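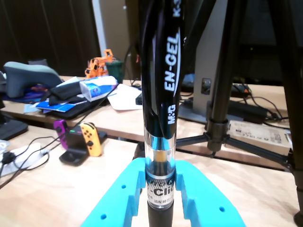
Pens and Small Things from the Work Room
Photos and text by Coralie Tautahi

I have worked in the same room in Stestham for four years now, and I share it with Amber Holroyd. We both write a lot by hand. She makes plans and drawings for small gardens, and I translate manuals and letters, and I like to do my first version on paper. For this reason our desks always have more pens on them than one would expect from two persons with good computers.

In January I started to put small pages on this site about the things we use every day. The first one was about lamps, the second one about notebooks. For this page I chose the pens and the things which live near them. I kept the notes in the order in which I wrote them, so please excuse me if I come back to the same subject twice.

The black gel pen

My most used pen is a black gel pen with the M&G logo on its barrel. The upper part is glossy black with white letters, then there is a silver band on a transparent section, and then a white label around the barrel with black print. Lower down comes a black rubber grip. I never take the label off from my pens, although Amber tells me that it looks as if I just came from the shop.

The line is dark and even, and for me it is the right thickness for correcting between two printed lines. I bought my first ones at Baptista, the stationery shop near the bus station, where they stand in open boxes and you may try them on a block of paper. The block is always full of signatures and little spirals. I usually write my own street name, to see how the pen behaves with the letter "g".

The table with the cables

Our tables are of light wood. On the left side of mine there is a power strip, and next to it a black charging stand with two Joy-Con controllers, one purple-pink and one orange. The stand has a small green light. The cables go over the table in loops and I have tried several times to put them in order, with clips and also with a piece of ribbon. After one week they are in loops again.

The controllers are for the lunch break. Amber is much better than me in all the racing games, and I am better in the ones where you must think before you move. We play until half past one and then we go back to work, or this is at least the rule.

Paper

A pen cannot be judged without the paper, so I must say a few words here. For loose sheets we use the simple 80 gram paper, which comes in packs of 500. It is made for the printer, but gel ink stays quite clean on it if you don't rest your hand on the line too early. I am right-handed, so I have less trouble with this. My brother is left-handed and he wrote a whole birthday card in our room once - the blue shadow went across the full card and also on his sleeve.

For longer work I have a Prungate notebook with 232 pages. I like it because it opens flat, and the paper has a warm color which is kind to the eyes in the evening. The number of pages is strange, I know. Amber believes there is a reason in how the book is sewn, and she explained it to me with a folded napkin, but I did not follow until the end.

The mesh cup

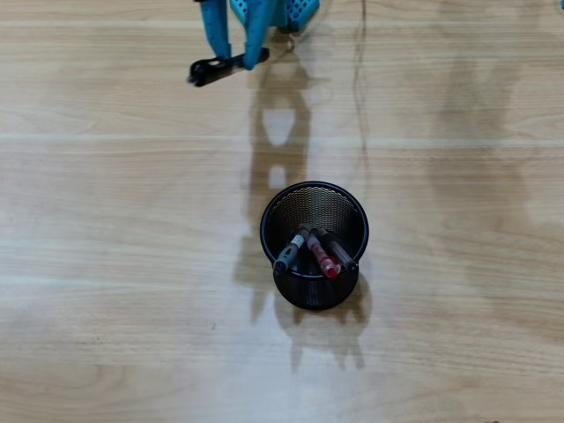 I prefer a mesh cup to a closed one for a simple reason, the dust. In a ceramic mug the dust collects on the bottom together with pencil pieces and old paper clips, and you only find it when you turn the mug over. From the black mesh one most of it falls out when you knock it gently on the edge of the bin. When the sun comes low through the window, the small openings catch the light on the inside, and I find this beautiful for such a cheap thing.

The cup was in the room before we were. I offered to buy a nicer one, from Devow, with separate places for scissors and for a ruler. Amber said that with separate places we would only keep more things. So we stayed with the old one, and I think she was right.

Black and red

Black is for the text and red is for the corrections. I learned this system from my first employer, and he was very strict with it. A red pen was never allowed for a telephone number or a shopping list, because then it was finished on the day when you needed it. I still feel a little guilty when I take the red one to write "milk".

I like pens with a translucent barrel, and especially the red ones. Amber uses red for the plants which must be moved, and on some of her plans there is more red than black. The owners of the garden do not always like to see this.

Caps and clips

The small black parts are the ones that we lose. A clip breaks, or a cap rolls under the table, and then a marker is dry by the next morning. We have a flat tin for such parts in the drawer, and when a cap has no pen any more it goes there and waits. Many of them fit another pen than their own. I cannot say that it looks elegant, but it closes.

If you have children at home you should keep the tin in a high place.

How long they last

One reader wrote to me after the notebook page and asked how much I can write with one gel pen. I have no scientific answer. I tried it only once, with a long manual for a heating system, and I marked the place where I opened a new pen. A chapter of 2,000 words took less ink than I had feared, and the same pen was still good for the next chapter and for some letters to the tax office. But I write small. Amber fills large areas with little lines for grass, and her pens are empty much sooner than mine.

For the next page I would like to show erasers and pencil sharpeners. Amber has an old metal sharpener from her grandmother, with a blade that was changed many times, and she promised to bring it when she finds it again. If you have a favorite pen which I should try on the block at Baptista, please write me the name and also the width of the tip.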